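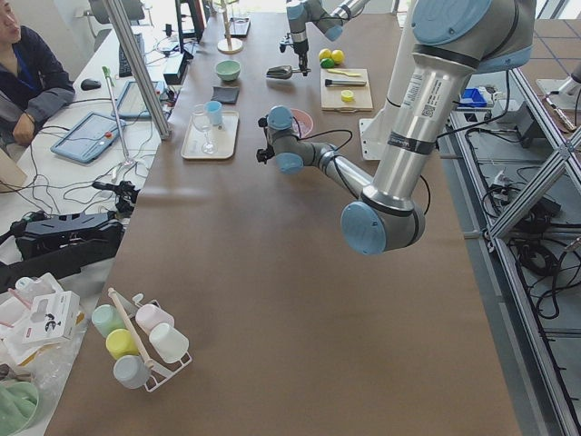

3. Workcell Construction

3.1 Site and starting point

The cell was built at Tesholm, a shared workshop on the ground floor of the Cuesta building. Members rent bench space by the month and share the saws, the drill press and the laser cutter. Our bay is open to the rest of the room on two sides. Frames and brackets had to be made with what the workshop owned, and anything left out overnight had to be safe for other members to walk past.

We started from two used six-joint arms bought from a training school that had closed its automation course. They came with controllers and cables but without grippers or stands. Valeriano Robles tested every joint on the bench before any frame was cut. One wrist joint made a scraping noise at low speed and was returned to the dealer, who replaced it in April.

Figure 3. The two-arm cell at Tesholm with the kitchen object set on the brown work table. The far arm holds a metal scoop with its bowl just above the table surface. The gripper of the near arm points left over the table.

3.2 Frame and table

The framing is aluminum profile, cut on the workshop's miter saw with a non-ferrous blade. Profile was chosen over welded steel so that the layout could be changed after the first trials, and it was changed twice. In the first layout the arms faced each other across the short side of the table. Both could reach the middle, but their elbows met whenever the two grippers worked on the same object. In the second, the arms stood on one side with their bases too close together, and each arm blocked the other's wrist at the far end. The third layout moved the bases apart by a further 400 mm and is the one in Figure 3.

The table is longer than either arm can cover alone. This was intended. Objects at one end must be passed or slid toward the middle before the other arm can take them, and several of our tasks depend on that. The middle of the table is kept clear at the start of a trial and the objects are placed around it.

Diagonal braces were added after the first week. Without them the frame rang for several seconds when an arm stopped hard at full reach, and the ringing showed up as a ripple in the wrist position. Two braces removed most of it. Tightening the base bolts to the value in the arm manual removed the rest. We had been tightening them by feel.

3.3 Base mounting

The dealer's drawing for the base plate gave a bolt circle that did not match our arms. Rosalía Barrios measured the bases with calipers and drew new plates, which were milled by another workshop member in exchange for bench time. The holes were opened slightly to allow the base to be turned a few degrees before clamping. That slack turned out to be a mistake. After a crash during early testing, one base had rotated in its holes and the calibration was off for a full day before we found the cause. We now scribe a line across the plate and the base and check it every morning. Anyone repeating this build should drill the holes to size and do the fine adjustment in software.

3.4 Grippers and wiring

Both arms carry two-finger grippers of the same type. The mount between gripper and wrist was printed in the workshop for the first trials and later cut from aluminum. The printed version crept under load: after an hour of holding a heavy object the gripper drooped enough to miss a cup handle.

Gripper cables run outside the arm. A loop is left above the forearm so that the wrist can turn without pulling on the connector, and a second slack section is left near the elbow. The length of the wrist loop took some trial and error. If it was short, the connector worked loose during long runs. If it was long, it swept across the table at low poses and knocked over light objects. We settled on the shortest loop that let the wrist turn through its full software range and then reduced that range in software until the cable no longer touched the forearm cover at either end.

Power and signal wiring for the frame follows the outside of the rails, away from the table edge. It is tied to the profile with reusable straps. Cable duct would look neater, but the wiring was opened too often during the build for duct to be worth the trouble.

3.5 Object set

The objects are ordinary kitchen items, most of them bought in one trip. They were picked to differ in how they must be held. The set includes a stemmed wine glass, plain cups in several colors, bowls, a scoop, a cutting board with a black-handled knife, and a wire cup rack with a wooden carrying bar on which cups are placed upside down. Lemons and a lime stand in for food. Fruit rolls when touched off center, and this makes it a harder target than its size suggests.

The cups differ in color so that an instruction such as "put the yellow cup on the tray" has one correct answer. The wine glass was added late at the request of Lilian Mfinanga, who ran the grasping trials and wanted at least one object that both tips easily and is clear. Our depth camera returns poor values on clear surfaces, and the glass gave the most failed grasps of anything on the table. We kept it in the set for that reason. A folded cloth was included for tasks in which one arm wipes and the other holds.

Handling tools that were themselves held in the gripper raised a separate problem. The scoop has a long lever arm. When its bowl meets the table, the contact force turns the handle between the fingers, and the controller has no direct measure of that turn. We tried rubber sleeves on the fingers, then a flat wrap on the handle. The wrap helped more. With it, the handle seldom slipped in normal scooping, though it still slipped if the bowl was driven into the side of a heavy dish.

3.6 Control software

Each arm has its own controller, and both are driven from one desktop computer. Commands are sent at 30 Hz and smoothed on the controller side. We use Gravard, a small open-source library written by Rodrigo Arroyo for an earlier single-arm project, with a second arm added as a separate process. The two processes share a clock and a lock. The lock covers a box in the middle of the table: an arm asks for the box before entering it and waits if the other arm is inside.

A box lock is crude and costs time. It also prevents true two-handed work in the middle, so for handover tasks the lock is replaced by a distance check between the grippers and between the forearms. The distance check uses simple cylinders for the links. It does not model the cable loops, and in two early handovers a loop caught on the other gripper. No damage was done, but the cylinders around the forearms were made thicker afterward to leave room for the cable.

3.7 Safety in a shared room

Because the bay is open, the cell had to be safe for people who knew nothing about it. The emergency stop cuts drive power to both arms. Joint speed is limited at all times when a person is within reach of the table, and the limit is set on the controllers so that a fault in our own code cannot lift it. The operator's desk is beside the cell, close enough that the operator can see both grippers and reach a stop button while seated.

The main objection from other members concerned noise in the evening. Arm brakes click each time power is applied or removed, and during debugging this happened often. We agreed to finish powered work by eight. Knives and glassware are put away in a closed cabinet when the bay is not staffed.

3.8 Calibration and recording

A fixed camera covers the whole table from one side. It was calibrated to each arm by moving a printed target held in the gripper through a grid of poses. The far end of the table gave the largest error in both calibrations, mainly from the steep viewing angle. Moving the camera higher would have reduced it, but the only solid place to mount it was the upright we had already installed. We accepted the error and corrected the last part of each reach using the wrist pose instead of the image.

Using this setup, 2618 episodes were recorded for the Skustanance task collection. Of these, 275 were removed before training. The common causes were a missing stretch in the camera stream, an episode stopped by hand, and a start layout that did not match the written instruction. Visitación Arrieta reviewed all of the removed episodes and found that layout mismatches were concentrated in the first weeks, when objects were set out from memory. After a printed layout card was placed at the operator's desk, they became rare.

The largest single loss of time during recording was resetting the table. A reset means clearing the middle, returning cups to the rack or the tray, and setting the fruit and the board back in place. We considered having the arms do this themselves. Reverse versions of the cup tasks worked well enough to use, and they were recorded as tasks in their own right. Fruit and cloth were always reset by hand.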